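Undum desk arm kit from Cliken - a long review after a winter of evenings

Rating: 4 out of 5
Bought from: Cliken, full price
Used for: home automation project, small parts handling

I'd been promising myself a proper little robot arm for years, and when Cliken brought the price of the Undum down to £249 just before December I finally gave in. I should say at the start that I'm a hobbyist with a desk in the back bedroom and a share of a bench at the Zodorham workshop, so please don't read this as an engineer's verdict. It's the verdict of somebody who likes a pot of tea, a screwdriver and a long evening, and who has now had rather a lot of all three with this kit.

It comes as a flat box of black plastic parts, bagged by joint, with the motors already numbered. The booklet is good up to the elbow and then goes a bit quiet. The shoulder went together in one evening, the elbow took another, and then the gripper took me 9 hours all told, partly from my own clumsiness (I had one of the links on backwards and didn't notice until the fingers refused to meet) and partly from the drawings, which are small and dark and show every part from the one side you aren't looking at. If you're buying, look up the bigger drawings on the Cliken product page before you begin. They print nicely and you can scribble on them.

The screws are fine, and there are spares, bless them. I'd suggest a dab of threadlock on the pivots, but only a dab, as the arms of the gripper need to swing freely. Mine were too tight for the first week and the motor at the wrist got quite warm before I worked out why. Half a turn back on each and it has been sweet as anything ever since.

Now, the job I had in mind. I'm making a control box for the heating in my mum's greenhouse, with lamps on the front to show what's running, and I thought it would be a lovely thing to have the arm pick the parts up and hand them over in order while I do the wiring. It's a silly use for a robot, I know, but it's a good test, because a pilot lamp is an awkward shape.

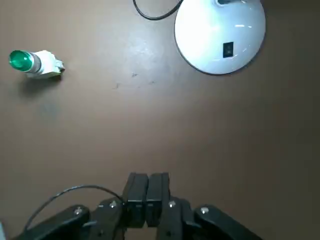
Blocks and cubes are what everyone practises on, and the Undum will pick up a cube all day long. A pilot lamp has a shiny round nose, a metal collar and then a boxy white back end with little bits sticking out of it, and each of those wants gripping differently. By the nose, it slips. By the collar, it's lovely provided you come in square. By the housing, it holds well enough, but the lamp ends up pointing wherever it fancies. I settled on the collar after a good many tries, and I ran the same pick 100 times over a few evenings, writing the results on the back of an envelope. I won't bore you with the lot, but once I'd slowed the last part of the approach it was dropping very few of them.

The finger pads are the part I'd change. They're tall, flat and a touch slippery, so for anything glossy I'd like a softer face. You can buy the Ezeani rubber sleeves separately and I've got a pair on order, though it does seem a bit mean not to put them in the box at this price.

The camera view at the wrist is better than I expected and it's very handy to see what the fingers see. It does struggle with glare. My table is a plain brown top, quite matt, and you'd think that would be kind to a camera, but any lamp overhead leaves a pale bloom on it, and a glossy green part sitting close by can get lost. I moved my light several times before I was happy. A scrap of white paper under the part is a great help too, and costs nothing!
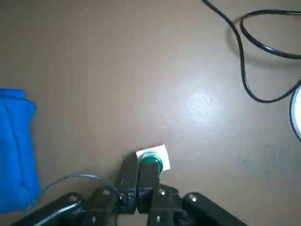 Fingers down at a green button on its square of white paper.

Small flat things are the hardest, mind you. With a button or a cap there's so little height to grab that the fingertips want to be almost touching the table, and if your zero is out by 2 millimetres you'll either pinch the air or press down on the tabletop. Redo the zero whenever you move the arm. I clamp mine and still check it each evening before I start, about as long as it takes the kettle to boil.

The software is friendly. You can lead the arm by hand to a spot, save the spot, and give it a name, and I had a simple sequence going on the first night. Saved positions vanish if you unplug the arm before closing the program, so do close it first. I lost an evening's worth that way and was not very cheerful about it. Noise is modest, a sort of soft whirr, and I've run it late without complaints from the next room.

I've knocked a star off for the booklet and the bare finger pads. The greenhouse box should be done by spring, and I'll come back and add a note once the rubber sleeves have arrived.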